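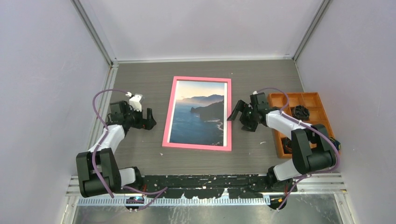

Picture Frames > Color Frames > Flanberg Pink, Single Print

Flanberg Pink Frame for a Single Print

15 December 2023, by the Vornmont product desk
Reading time: 2 min

The Flanberg Pink is a rectangular frame in bright pink, supplied with a thin white inner mat. It is shown with a coastal print: dark blue sea, a green headland with cliffs, and hazy mountains under a pale sky. The sample print is included and can be left in place or swapped for your own.

Orientation

The frame hangs in portrait or landscape. Hardware for both is in the bag taped to the back. For the coastal print, use the hanger on the short side.

Changing the print

Lay the frame face down on a clean, flat surface. Turn the clips outward and lift the backing board by its tab. Remove the print and the mat together. Place the new print face down on the mat, check that the border is even on all sides, and refit the board. Close all clips before lifting the frame.

Prints should be flat before fitting. A rolled print needs 2 days under weight. Do not tape a print to the mat on more than one side.

Care

Dust with a dry cloth. Marks on the pink finish come off with a damp cloth and no cleaner. Keep the frame out of direct sun.

Ordering

Item number: 507
Finish: Flanberg Pink
Mat: white, included
Minimum trade order: 3 frames
Current production run: 2,999 frames

Replacement mats and clips are listed under Dijkstra spare parts. Orders placed since August ship from the Gevudov warehouse. Mats cut to a custom opening are quoted separately and cannot be returned.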